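July, evening

Third week with the arms at the packing bench. I said I would write things down while they are fresh, so this is for me mostly.

Wulan had the early start again. She used to pack with the rest of us and now she looks after station 9, so she gets in before the line does and checks the cables and the grippers. She says her back is better and her eyes are worse. Her pay went up a little. Mine didn't, but I still have my hours, and that was what I was worried about in the spring when Zulkifli first told us about the Nivstead contract.

My job today was setting out. I put produce in the mesh bag and in the gray basket, step back, and the arms do their part. The left one works at the bag and the right one at the basket. Grapes are the hard thing. With a bunch you have to think about where to take hold, and I never knew I was thinking about it until I had to explain it to Norbert for his notes. He wrote down two pages. I felt strange about that afterward - 12 years of packing and it fit on two pages.

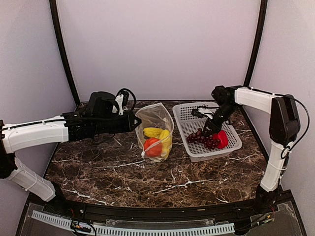 After lunch

Meeting with Liesbeth in the back office. She went through the plan for the fall. The Puvetti orders stay on the hand line, and the small mixed orders move over to the arms a few at a time. The target is 171 orders a shift by October. The hand line does 1,000 on a good day, so there is a way to go. Anisa asked what happens to the evening crew. Liesbeth said no cuts this year and that she couldn't speak for next year. I would have liked a better answer but I believe her on the first part.

They want two more people trained like Wulan. It's a course at Jernier, nine days, paid. Anisa put her name down before the meeting was over. I said I'd think about it. I'm 54 and I don't love screens, but I don't want to be setting out peppers for a machine until I retire either.

Quieter on the floor now, too. We used to talk across the bench all day, and from station 9 I can't hear the others over the fans.

Need to ask Zulkifli for the course dates. Return Wulan's gloves.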